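Last updated: Thursday, June 20, 2019

4. Planning and Budgeting for a Bench Cell

Complete this section before you send the order form to Dirkmont. The prices in the Mevley catalog cover the arm only. Hands, fixtures, and table coverings are quoted on separate lines. 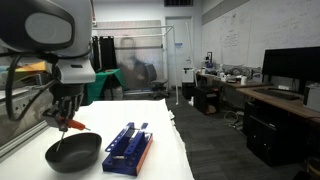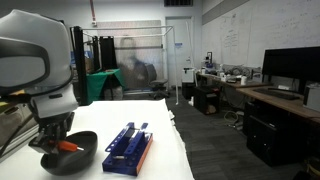
Bench work with a robot-held tool, a bowl, and a blue fixture on a covered table.

Eun-ji Pyo asks that buyers price the fixture before the hand. Her March order went the other way, and the hand had to be exchanged when the fixture drawings arrived.

4.1 Steps

1. List every tool the hand must grip. Record handle diameter and weight.

2. Choose the fixture. Enter its outside dimensions on line 6 of the form.

3. Choose the hand. Check the grip range against the list from step 1.

4. Measure the table. Allow 500 mm of clear surface beyond the fixture on the side away from the arm.

5. Plan the cable route from the arm to the controller. Order cable to the measured length plus 30 percent.

6. Enter spare parts on line 11. One set of fingertips is $879. Fixture pins are $47 per pack.

7. Add floor space for the operator's desk and monitor. Desks are not supplied.

NOTE: A fixture made in-house is entered at zero cost on line 6. Enter the shop hours on line 12.

NOTE: Haveo cable sets are sold in fixed lengths. Round up.

CAUTION: Do not order the arm until the floor load has been checked by the building office. Arms returned after the crate is opened are charged a restocking fee.

CAUTION: The table covering is a consumable. Do not include it in the capital request.

4.2 Approval

Send the completed form to Ha-rang Tak. Quotes are held for 30 days from the date of issue. A form with line 6 blank is returned unsigned.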